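Sorting out the hanger pile: keeping plastic hangers untangled, clean and off the wardrobe floor 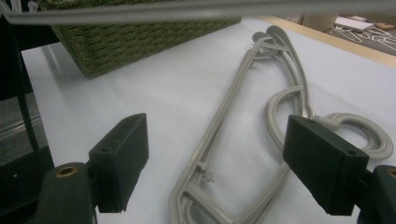

Light grey plastic hangers stacked flat on a white surface, hooks fanned out at the top.

Most wardrobes have more hangers than clothes. The spares end up on the floor, in a bag behind the door or jammed at one end of the rail, and the next time one is needed it brings four others with it. An hour on a Thursday evening will fix it for a good while.

Getting them apart

Don't pull. Plastic hangers lock together at the hooks and at the strap pegs, and a hard tug snaps the peg off or leaves a white stress mark in the neck. Lay the whole tangle on a bench or bed, turn every hook to face the same way, and lift hangers off the top one at a time. If two are caught, slide one sideways along the bottom bar until the peg clears.

Hangers with a swivel hook are worse than fixed ones. Turn the hooks flat before stacking.

What to keep

Go through the pile and put each hanger in a keep, repair or get rid of heap. Keep the ones that match in shape and thickness. Mixed hangers sit at different heights on the rail and the clothes bunch up against each other. Thin dry cleaner wire can go, apart from one or two kept in the shed for clearing drains and hooking things out from behind the washing machine.

Check the neck of each one where the hook meets the shoulders. A hairline crack there means it will let go under a winter coat. Run a thumb along the shoulders as well. A rough mould seam will pull threads in knitwear, and a few strokes with a nail file or fine sandpaper takes it off.

Strap pegs are handy for singlet tops and dresses with thin straps. If the pegs have broken off, wind a rubber band around each shoulder a few centimetres from the end. It looks a bit rough but nothing slides off. Short lengths of self-adhesive felt do the same job and last longer.

Washing them

Plastic hangers that have been in storage pick up a grey film which comes off on white shirts. Fill the laundry tub with warm water and a squirt of dishwashing liquid, soak the hangers for 5 minutes, wipe along the grooves with an old toothbrush and rinse. Very hot water can warp the thinner ones. Stand them in the dish rack or hook them over the clothes line to dry.

If they smell musty, add 100 mL of white vinegar to the rinse water. Don't mix vinegar with bleach.

Yellowed plastic won't come back to its original colour with washing. Use those for gardening clothes or in the garage.

Storing the spares

Stack them flat, all hooks in the same direction, with the bottom bars lined up. Tie the stack in two places, once around the necks and once around the bottom bar. Soft garden tie or a strip of old T-shirt is better than string, which works its way into the grooves. A tied stack can stand on its end in a narrow gap beside the drawers.

Small stacks are easier to handle. Once the hooks start fanning out at the top, the stack is too thick and should be split in two.

The other way is to keep spares on the rail itself, all together at the left-hand end. When a shirt comes off to be worn, its empty hanger goes straight to that end. On washing day the whole bunch can be carried to the line in one hand, and shirts dried on hangers need less ironing.

How much rail you need

A standard single wardrobe in our place has a rail of 865 mm. It takes shirts comfortably, but heavy jackets need their own space or they come out creased. If the rail bows in the middle, add a centre bracket before blaming the hangers.

Children's clothes need narrower hangers. Adult ones push the shoulders out of shape and leave little bumps in the sleeves.

Getting rid of extras

Kerbside recycling often won't take hangers because they catch in the sorting machinery, so check with your council first. Ring the op shop before dropping off a bag, as many have more than they can use. Some dry cleaners will take wire ones back. Broken plastic ones go in the rubbish, though a straight bottom bar cut to length makes a decent seedling stake.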